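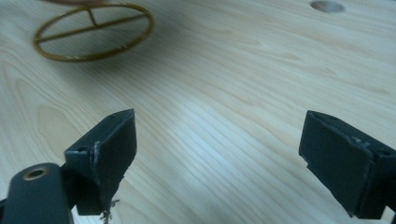 Nair Haulage, Nesville yard
Minutes of the operations meeting, November

Chair: Kumaresan Nair
Minutes taken by: Hema Pai
Present: the office staff, both dispatchers, the shop foreman, the yard supervisor, and drivers from the regional and the local boards. The night dispatcher joined by phone from item 3.
Excused: the safety trainer (on the road with a new driver)

The meeting was opened at 4:10 p.m., a little late, as two trucks were still at the fuel island and the drivers wished to attend.

1. Minutes of the previous meeting

The minutes were read by all before the meeting. One correction was asked: in the item about tire chains, it was written that the shop will supply the chains for all tractors. The correct text is that the shop will supply them for tractors on the northern route. Local tractors get chains only on request. With this change the minutes were accepted.

2. Open points from last time

The broken light over door four is repaired. The yard supervisor mentioned that the switch is now on the other side of the post, so please look for it there.

The gate code was changed. Drivers who did not receive the new code should ask dispatch in person. It will not be sent by text message.

The new mud flaps did not arrive. The shop foreman called the supplier twice and was told "next week" both times. He will give them one more week and then order from another place.

3. Waiting time at customer docks

This was the main item and it took more than half of the meeting.

Hema Pai presented the waiting times which drivers wrote on their trip sheets during the last quarter. The worst location is still the Damik warehouse. Loads arrive there with an appointment, the driver checks in on time, and then a door is given only after a long wait. On one occasion the driver used so much of his duty time at the dock that he could not come back to Nesville the same evening, and the load for the next morning had to be given to another truck.

Our agreement with Damik allows two free hours, and after that detention may be charged. In the quarter we sent invoices for 33 such cases. Damik paid most of them, but they refused those where the arrival time was not signed by the guard. The unpaid part comes to $900.

Kumaresan Nair said that the amount is not so big, but he does not want to lose it every quarter for a missing signature. He asked the drivers why the signature is missing.

The drivers answered the following. In the early morning there is often only one guard, who is opening the gate for other trucks and does not want to come out with a pen. After the shift change the new guard refuses to sign a time he did not see himself. One driver also said that the line on our form is too small and the guards sign in the wrong place, and the Damik office then says that it is the departure signature.

It was discussed if the location record from the tractor can be used in place of the signature. Hema Pai has read the agreement again. It says "written confirmation of arrival," and does not say who must write it. She thinks the location report printed with the bill number may be enough, but she would like Damik to agree on this before we depend on it.

The night dispatcher asked that drivers call him when the two hours are finished, and not when they are already back on the road. If he knows it in time he can write an email to the Damik dock office, and this email has the hour on it. Several drivers said that they do call, but the line is busy between five and six in the morning. It was agreed that a text message with the words "two hours" and the bill number is also good.

Decided:
- The form will be changed. Arrival and departure will have separate boxes, with more space. Hema Pai will prepare it.
- Drivers send a text to dispatch at two hours of waiting, only when parked.
- Kumaresan Nair will speak to the Damik transport manager about the location report and about the $900.
- Detention pay to our own drivers stays as it is and does not depend on whether the customer paid us. This was asked by two drivers, and Kumaresan Nair confirmed it clearly.

4. Trudeo scheduling program

The trial of the Trudeo program for dock appointments is now in its second month. Dispatch is mostly satisfied. Appointments can be moved with fewer phone calls, and the driver sees the change on his tablet.

Problems reported:
- The program shows the appointment in the time zone of the office and not of the customer. For the two customers across the line this already caused one early arrival.
- When a load is split, the second stop disappears from the tablet until the first stop is closed.
- The alert sound cannot be turned lower. A driver who was in his sleeper berth was awakened by it three times in one rest period.

The last point was considered the most serious. A rest period should be a rest period, and dispatch does not want the program to send anything to a driver who is off duty. Hema Pai has written to Trudeo and got the answer that a quiet mode exists but has to be switched on by the administrator for each vehicle. She will do this for all sleeper tractors before the end of the week.

The price after the trial is $2,000 per year for our size of fleet. One of the dispatchers thinks it is worth it. The other prefers to wait until the split load problem is solved. No decision was made. The trial can be continued one more month without cost.
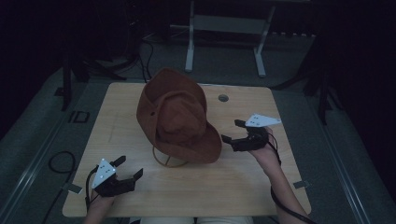
Brown cowboy hat on a wire stand.

5. Winter parking in the yard

The yard supervisor explained the plan for snow. The plow needs the full lane along the fence, from the scale to the wash bay. Empty trailers should be dropped on the east side only, with the noses toward the building. Last winter some trailers were left in the lane overnight and the plow went around them, and the ice which remained there was a problem until spring.

Block heaters: the outlets on the first row are working. On the second row the last two outlets are dead and an electrician is ordered. Until then please do not run an extension cord across the walkway. A driver asked who has priority for the outlets. Local tractors leaving before five have priority, then the others in the order they come in.

Personal cars may stay in the front lot when a driver is out for several nights, but a key should be left at the office so the car can be moved for the plow. A driver who does not like to leave a key can park behind the shop, where it is not plowed regularly.

6. Pre-trip inspections

The shop foreman asked for better notes on the inspection reports. "Brakes feel funny" does not tell him which axle, or if it was loaded or empty. He prefers one more sentence on paper to a phone call in the evening. He also reminded everyone that a defect must be written down even when the driver already told it to him in the yard.

The marker lights on the older trailers have been failing after washing. He is changing the connectors one trailer after another. Trailers which are done have a strip of green tape at the front corner. Please do not remove the tape.

A short discussion followed about the spare bulbs and fuses in the cabs. Every tractor should have a box with these. If the box is missing or incomplete, ask at the parts window. It is not necessary to fill in a request.

7. Safety bonus

The question was raised by a driver of the local board, who finds that the bonus is calculated by miles and so the local drivers can hardly reach it, even with a clean record. The present limit is 2,000 miles in the month for a partial bonus. Kumaresan Nair said he understands the complaint. The rule was made when we had nearly no local work. He proposed to look at hours in place of miles for the local board, and to bring a calculation to the next meeting. The regional drivers had no objection, as long as their own bonus is not made smaller by it.

8. Other matters

The coffee machine in the drivers' room will be replaced. Opinions on the type were different and the office will choose.

Medical cards: four drivers have cards which expire before spring. Hema Pai has put a note in their boxes. An appointment should be made now, as the clinic in Nesville has a long waiting list.

A driver asked if it is permitted to take the reefer unit keys home. It is not.

The old paper maps in the dispatch office are free for anyone who wants them - what remains at the end of the month will be thrown away.

9. Actions

Hema Pai: new trip sheet form; quiet mode for sleeper tractors; second letter to Trudeo about time zones and split loads.
Kumaresan Nair: call with Damik; bonus calculation for the local board.
Shop foreman: mud flaps; trailer connectors.
Yard supervisor: electrician for the second row; signs for the plow lane.
Dispatch: list of waiting times for the other customers, in the same form as for Damik.

The next meeting will be in the same room, and the hour will be posted by the time clock. The meeting was closed at 5:45 p.m.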